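Workshop tips from our student robot club

We are a small club and we meet on Wednesday after school. Our arm is shared by three teams, and all of them want it at the same time. In the first year we lost many hours to stupid things, like a cable in the wrong place or a block that slides. These are the tips we give now to every new member. Most of them work also in a home workshop, with or without a robot.

Keeping the block in its place

A smooth floor is bad for picking up light objects. The gripper touches the block a little bit on one side and the block goes away. Put a piece of thick cloth under it. Felt is good, an old place mat is also good. We do not glue it, we only lay it flat with the hand. If the edges come up after some weeks, iron the cloth on low heat with a damp towel between. Choose one plain color, dark is better if your blocks are light.

For blocks we use soft things in the beginning. If a student writes a wrong height, the arm pushes down and something has to give. Better the block than the fingers of the gripper. Wayne Bélanger, our teacher, replaced one pair of fingers in December and he still talks about it.

Lines on the floor

Grid lines save much time. When two students speak about a position, they can say "one line more to the left" and both understand. Use thin tape and a long ruler. Start from the base of the arm and go outside, so the lines near the work are the most exact. Wipe the floor with alcohol before, and wait until it is dry. To take off old tape, warm it with a hair dryer and pull slowly, very flat to the floor.
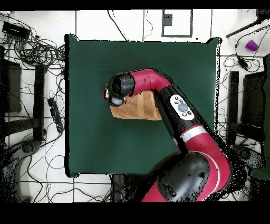
Codier, December

The team of Francine Lemieux is practicing the approach from above, with the gripper kept just over one end of the block. Her rule is to stop there and look from two sides before going down. From one side only, you believe you are in the middle and you are not. She writes the height in the notebook each time, also when it was wrong.

Cables

Cables are our weak point and I will not pretend another thing. What helps us:

Put a label on both ends of each cable. Masking tape and a pencil are enough, and the pencil does not fade like the marker does.

Before the first move, follow every cable with your finger from the plug to the machine. Do this with the power off.

Make the long cables short with a strip of Velcro. Do not use plastic ties, you will cut them next week and maybe cut the cable too.

Leave a loose loop close to any joint that turns. A cable that is tight in the rest position will be too short in another.

Keep the power strip where an adult can reach the switch without going over the arm.

Cups and drinks

Drinks stay on the shelf near the door. A plastic cup without anything inside is useful for practice, because it is round and light and it rolls. When the block is easy for you, try the cup lying down. It is much more difficult than standing.

Small parts

We keep screws in jars with the size written on the lid and on the glass, because lids change places. Club kits are in boxes with the team name, Brasora, Gill and Cekaneo. At the end of the session each team has 9 minutes to put things back. Before it was five and the boxes were always a mess.

If a screw falls on the floor, turn off the lights and put a flashlight flat on the ground. The screw makes a long shadow and you find it quickly. If it is still lost, pull a magnet in a thin sock over the floor, then turn the sock inside out.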